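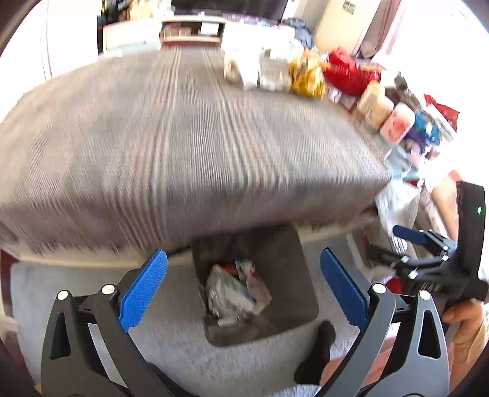
14 Sep 2019

I meant to do the whole bedroom this morning, I really did, but I got as far as the wrappers and then sat down on the carpet for a good long while (you know how it goes!). The striped bedspread is the one Margit Magnusson talked me into at the market in Trastlow, and I still love it, even if it hangs down right where I like to keep the bin. Bags out tonight, then the closet tomorrow, if my knees agree.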